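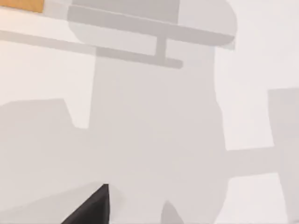
How many demonstrations does a policy need before it is worth training?

For a single tabletop task with one arm moving, plan on 2000 episodes in simulation and train a first model well before you get there. The number matters less than how much the starting positions differ from one episode to the next. A set recorded from one fixed start will give you a policy that works from that start and fails a hand's width away.

Unit 4: Recording demonstrations in simulation

Read this before the March lab. The training side comes in Unit 6. For now the only goal is a clean, varied set of episodes that another group could pick up and use.

Tools

We use Ekau as the simulator and Halter as the recorder. Halter saves the joint positions, the gripper command, the camera views and the task text for every step. Ekau holds the scene files. Saliba is the shared drive where finished sets go. The course machines have all three set up already. If you work from your own machine, copy the settings file from the Unit 3 folder and don't edit the rates in it.

What counts as an episode

An episode starts when the scene has been reset and the arms are in their home pose. It ends when the task condition is met or the time limit runs out. Everything between those two points is kept, including hesitation. Don't trim the slow parts afterward. If you hesitated so long that you would be embarrassed to show the episode, discard the whole thing and record another.

Each episode carries one line of task text. Write it as a short command: "move the mouse off the pad," "put the cup on the table." Use the same names for the same things throughout your set. Last year one group had three names for the pad and spent a week merging them. 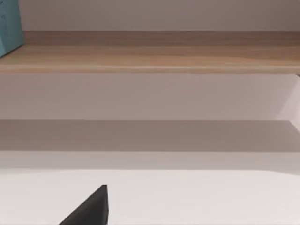 A wrist view and an overview do different jobs. The wrist view gives the policy detail near the fingers at the moment of contact, and it has very little to say about where the rest of the task is. The overview is the reverse. Record both every time, even if you think the task needs only one. You can drop a camera at training time, but you can't add one without replaying the set.

When you check your wrist views, look at these points:

The target should come into view before the fingers close on it.
The fingers may cover part of the target, but try for an approach that leaves some of it showing.
A view with no target in it is fine during travel. A whole episode of such views means the camera is mounted wrong or the wrong camera was recorded.
Shadows should stay on. Turning them off makes rendering faster and makes the pictures easier than anything the policy will meet later.

The last point comes up every term. Shadows change with arm pose, so a policy can learn to lean on them. The answer is to vary the light between episodes. Ekau has a light setting in the scene file with a range for angle and a range for strength. Leave both ranges open unless your task sheet tells you otherwise.

Varying the start

There are four things to vary: object position, object rotation, arm home pose and light. Change all four, but not by the same amount. Object position gets the widest range. Rotation depends on the object. A cup without a handle looks nearly the same from every side, while a mouse does not. The home pose should move only a little, enough that the first second of motion is not identical across the set.

Don't place objects by hand. People put things in the middle, and they do it even when told not to. Let the reset script draw positions, then reject any draw that puts an object out of reach or overlapping another one. Log the rejections. If more than a quarter of draws are rejected, your range is too wide for the scene and should be cut down.
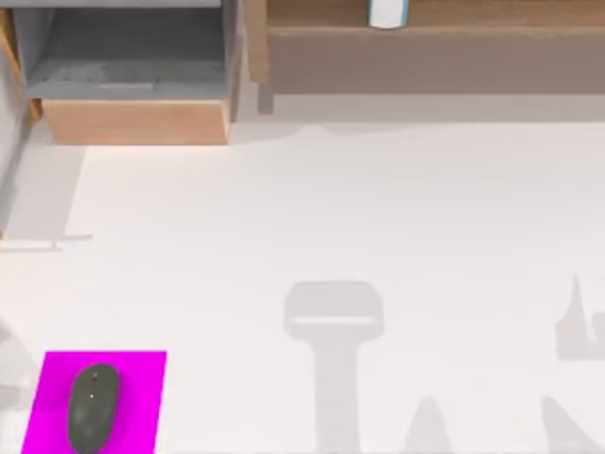

Teleoperation habits matter as much as the scene. Work at a steady pace and keep to one strategy per task. If half of your episodes approach from the left and half from above, the policy may average the two and go nowhere useful. Agree on the approach with your group before the first recording and write it on the task sheet.

Swap operators every 8 episodes or so. Tired operators get sloppy with the release, and a sloppy release is hard to spot when you skim the set later. Each operator should record some of every task, so that the style of one person is not tied to one task.

Two-arm scenes need a rule for the arm that isn't working. Ours is that it holds its home pose for the whole episode. Its joint values are still recorded. A resting arm that drifts will show up as motion in the data, and the policy will copy the drift.

Failures

Keep failed episodes in a separate folder with a short reason: missed grasp, dropped, knocked over, time limit. The Pronargate baseline you will be given in Unit 6 trains on successes only, but the grading script uses the failure folder to check that your task condition works. An empty failure folder is not a sign of good work. Usually it means the condition is too loose.

A recovery inside an episode is different. If the first grasp slips and the second one holds, and the task is completed, that is a success and it belongs in the main set. These episodes are valuable – they are the only places where the policy sees what to do after a mistake.
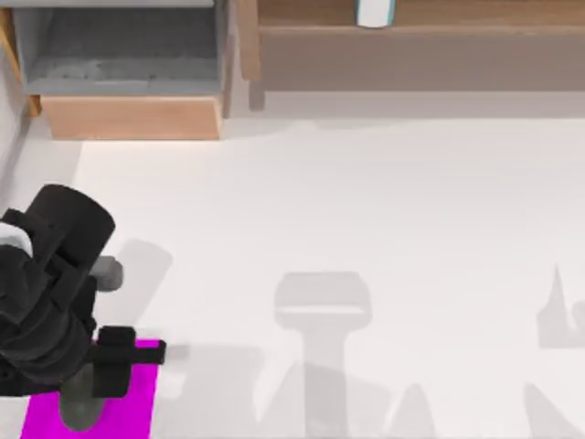 Overview cameras should be checked at the lowest point of the reach, where the arm hides the most. Pause the replay there and ask what a person could still tell from that view alone. With the gripper down low over the magenta pad, the dark arm covers much of the pad, though its right edge still shows against the white surface and gives you the pad's extent on that side. That is enough to work with. If the arm had hidden every edge, I would move the camera and record the test episode again. Note the camera position in the task sheet once you are happy with it, and leave it alone for the rest of the set.

Checks before upload

Replay every tenth episode from start to finish at normal speed.
Compare the task text against what happens in the episode.
Confirm that the step count is the same for every camera.
Plot the starting positions of the objects on one chart. Gaps and clumps are easy to see there and hard to see any other way.
Look at the shortest and the longest episode in the set. Problems collect at both ends.

Upload to Saliba under your group name, with the task sheet in the top folder. Sets without a task sheet will be returned ungraded.

For the lab

Bring a draft task sheet with the task text, the reset ranges, the agreed approach and the task condition. Record 6 practice episodes and leave them on the machine. We will replay them together in the first half of the session, and you can change your ranges after that. Full recording starts in the second half.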